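Budget for a second pair of hand-held grippers, worth it?

settimio_palumbo
Jan 12, 2021

We've got 2000 left to spend and I'm trying to decide where it goes. We do table-setting tasks: bowls, plates, spoons, chopsticks.
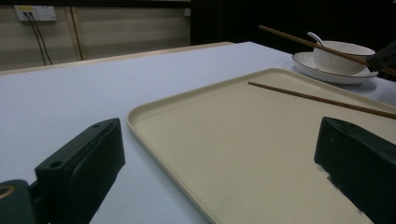 Navberg have quoted 1535 for another pair of the hand-held ones, delivery extra. The other option is to put the lot towards an arm next year. Has anyone bought from them lately?

mornden_kev
Bought a pair last spring. No complaints about the build. Delivery was slow. Ask what spare fingers cost before you sign, as ours were 255 a set and we get through them.

Wendotura
I'd wait for the arm. A second pair only helps if you've got a second person to hold them. Have you?

settimio_palumbo
Two days a week, yes.

Wendotura
Then they sit in a cupboard the other three. I'd keep the money.

mornden_kev
Don't agree. 2000 is nowhere near an arm, and you'd be stuck if your only pair broke. We lost roughly a fortnight that way.

j.cattaneo
Thin things like chopsticks are hard on the finger faces. Get two sets of spares in the same order and ask them to drop the delivery charge. They did for us.

settimio_palumbo
Two sets takes me over. One set would be 1790 before delivery.

j.cattaneo
One set then. Get the quote in writing, ours went up in January.

Wendotura
Still think you'll regret it when the arm comes up, but it's your budget.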